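Plonent Reading Room: Book Stock and Shelving Safety Checklist

Site: Plonent Reading Room, fiction floor
Period: August
Inspected by: Nesrin Değirmenci
Reviewed by: Nazmiye Güneş
Items on register at start of inspection: 2468
Key: S = satisfactory, A = action required, N = not applicable

Section 1. Shelving

1.1 Wall bays fixed to masonry, no movement when pushed at shoulder height: S
Comment: Bays A to F checked. Fixing in bay D retightened at the last inspection and still firm.

1.2 Free-standing bays level and braced: A
Comment: Young adult dystopia bay leans towards the aisle. The rear brace is missing a bolt. Top two shelves cleared until the bolt is replaced. The displaced stock includes the full run of the Zurketau novels, now on a trolley beside the desk and still available for loan.

1.3 Shelf load within limit: A
Comment: Collected editions and illustrated hardbacks have been moved into the paperback run in bay C, where the shelves are thinner. Visible bow at the centre of the third shelf. Return hardbacks to bay F.

1.4 No stock stored on top of bays: S

1.5 Kick stools available and rubber feet intact: S
Comment: One stool has a split foot. Taken out of use and labelled. The remaining stools are enough for the floor.

Section 2. Condition of stock

2.1 Bindings sound on high-loan titles: A
Comment: Both copies of Goner have cracked spines at the arena chapters. Text block loose in the older copy, pages 2 to 6 detached. Withdraw the older copy. The newer copy can be repaired with hinge tape.

2.2 No mould, staining or insect damage: S
Comment: Slight foxing on the first edition of Sin. Not active. No change from the previous sheet.

2.3 Jackets and sleeves free of sharp or lifted edges: S

2.4 Age guidance labels present on series stock: A
Comment: Labels are on the first volume only in several series. The later volumes of Zurketau are noticeably more violent than the first (executions, the siege of the lower city) and carry an older guidance band. Each volume is to be labelled separately.

2.5 Series numbering correct on spine: S
Comment: The Zurketau prequel is numbered 0 on the spine and shelved before volume 1. Readers are regularly advised at the desk to read it after the main sequence. Shelving order to stay as it is.

Section 3. Floor and access

3.1 Aisles clear to full width: S

3.2 Trolleys parked with brakes on: A
Comment: Brake on the returns trolley does not hold when the lower deck is loaded. Park against the end wall until serviced.

3.3 Fire exit beside the reading group table unobstructed: S
Comment: Chairs had been stacked near the door after the evening discussion of Goner. Moved before the inspection began. Group leader informed.

3.4 Crates faintly scuffed and dusty on the inside floor, walls smooth: S
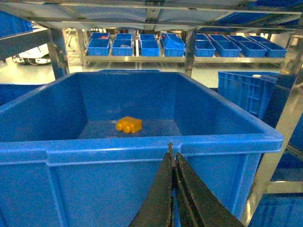

3.5 Lighting adequate for reading spine labels on lowest shelf: A
Comment: Bay E is dim after 4 p.m. Replacement tube requested.

Section 4. Actions

Replace brace bolt, young adult bay: N. Değirmenci, before shelves are refilled.
Move hardbacks from bay C to bay F: desk staff.
Withdraw and reorder Goner, older copy: N. Güneş. Match the existing paperback edition. The reissue has different pagination and the reading group works from page references.
Label remaining series volumes: desk staff.
Service trolley brake and replace tube in bay E: building maintenance.

Reviewer's note: Item 1.3 was also marked A on the previous sheet. Shelf to be measured for bow at the next inspection and the figure entered under 1.3. N. Güneş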